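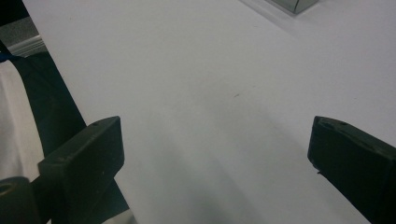

Wiping a table, says the engineer, is where most people expect her to start, and where she would prefer to finish.

"They come in and say, surely it can do a table by now. And I say, which table? With what on it? Who's been eating at it?" She has worked on chore machines at Plinirach for long enough to have heard the question from investors, schoolchildren and her own mother, who asks it every Christmas in a slightly more disappointed tone.

We are talking in the firm's kitchen, where the washing-up is done by people, on a rota. The rota is not being followed. I count this as my first piece of evidence.

Plinirach's business is teaching robots the jobs that shops and households would most like to be rid of: clearing surfaces, folding towels, putting tins back where customers didn't find them. Much of the teaching is done by hand. Staff carry a gripper about and perform the chore with it, again and again, and the recordings go to the machine as lessons. Last month they got through 1143 of these, most of them to do with cups.

"You would not believe how boring a cup becomes," she says. "By the hundredth go you start to hate the handle."

So can the robot do it? She has a habit of answering this with a number and then spoiling it. In the latest round of tests it was given 170 attempts at clearing a small café table, and finished the job in all but 18. I say that sounds rather good. She pulls a face.

"It sounds good until it's your café. One of the 18 was a full pot of tea. And it takes four minutes. A teenager takes forty seconds, and that's while looking at a phone."

Speed, she thinks, will sort itself out. What bothers her more is judgement, the small domestic sort that people don't know they have. A crumb goes in the bin. An earring doesn't. A dark speck on a white top might be a bit of pepper, or a scratch that has been there for years, and a person will try it once with a fingernail and move on. "Ours would either ignore it for ever or scrub it until the weekend. We've seen both. I had to go and switch it off, which felt like bullying."

The shop floor is kinder. Shelves are the same height on Wednesday as they were the day before, and tins don't crease. A trial in the stockroom at Tornero, a homewares shop, has the machine moving boxes from a trolley to a rack overnight, and the manager there tells me she is fairly pleased with it. "It doesn't chat," she says. "I do miss the chat." It can't open the boxes, mind you. Somebody comes in at six and does that with a knife.

Laundry remains the great humiliation. A rival firm, Dekker, folds shirts very nicely in its publicity films, and the engineer is generous about this up to a point. "Lovely shirts. All the same shirt, I noticed." Her own team has got as far as tea towels. Fitted sheets have been discussed, in the way that some families discuss emigrating.

I ask whether she would have one at home. There is a long pause, during which a colleague comes in, looks at the sink and goes out again.

"For the floor, yes. I've got one of the little round ones. It gets stuck under the same chair every day and I rescue it, so I suppose I've taken on a chore there." And for the rest? "Ask me in ten years. I said ten years when I was at Stimberg too, and that was — well, it was a while ago."

She does think it will come, and in an unglamorous order: trolleys and boxes first, then plates, then surfaces, with bedding a long way behind. Her mother has been told as much. Her mother has bought a second dishcloth.

Before I leave she runs our two mugs under the tap and stands them upside down on the drainer. It takes her perhaps ten seconds. She doesn't look at either of them while she does it, and she is still talking about tea towels.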